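Murora Craft Table – common questions

These are the questions we get most before a first session. If yours isn't answered, write to Marisol Yupanqui at the front desk and she will pass it on.

**What does a work place look like?**

Each person gets a stretch of table with a white surface to work on. Cups, spatulas and paper are put out according to the project.
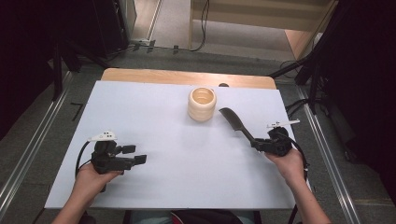
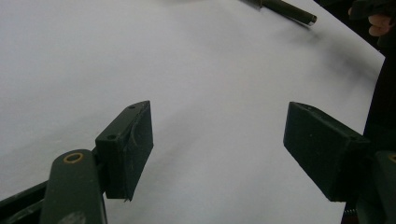 *First picture: ridged cup and black spatula-like tool at the white board. Second picture: a large blank sheet.*

**Do I need to bring anything?**

No. Tools and paper are included in the fee. Wear sleeves you can push up.

**What is the cup for?**

It depends on the project. For paste work it holds the paste, and for collage we use it for brushes. Please don't drink from the cups, even the ones that look new.

**Can I use a metal spatula?**

We ask you not to. Metal edges score the boards, and a scored board leaves lines on the next person's paper. If you prefer a different width, ask Heriberto Restrepo – he keeps the spares in the Chambi drawer.

**My paper isn't lying flat. Is it faulty?**

Probably not. Large sheets often have a slight wave in them, more so in October when the heating comes on. Lay the sheet out and leave it alone for 10 minutes. A light crease usually disappears once the sheet is pasted down. A sharp fold does not, so swap the sheet before you start.

**How many sheets do I get?**

Two large sheets per person. More can be bought at the desk. Offcuts are free and live in the bin under the Skoltell shelf.

**Which side of the paper is the front?**

With the plain white stock, either side will do. With the Risto stock, the smoother side takes paste better.

**How do I clean the spatula and cup?**

Scrape the blade on scrap paper first, then wash it in warm water and dry it with a rag. Cups go upside down on the rack. Don't leave paste in one overnight. It sets in the bottom and someone has to chip it out.

**Can I leave my work to dry?**

Yes, for up to 14 days. Write your name on the back in pencil. After that Zoila Mosquera will call you once, and then the piece goes to the scrap pile.

**Is there an age limit?**

Children of 10 and up can come with an adult. One adult can share a place with one child.

**Where do I pick up finished work?**

Room 171, at the end of the hall. The door is kept locked, so ask for Anselmo Echeverri or Octavio Mosquera at the desk. Pickup closes at 6 p.m.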